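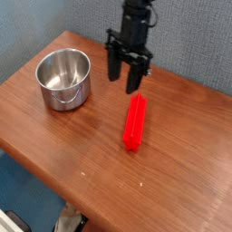
Figure 2. Tabletop station, Lulenberg open day. The gripper is open over the red part; the steel pot is to its left.

4.2 Public demonstration

The second set of trials was run during the Lulenberg open day in November. Visitors came through in groups of up to 30 and stood behind a rope while the arm ran the pick-and-place task under the Lakis controller. Settings were the same as in Section 4.1, except that arm speed was reduced at the request of the site.

We logged 1136 grasp attempts over nine sessions. Attempts stopped by an operator were kept in the log and marked as aborted. Between sessions the object was put back on the table by hand, with no fixed starting pose. Room lighting was left as the visitors found it, and it changed noticeably after 3 p.m.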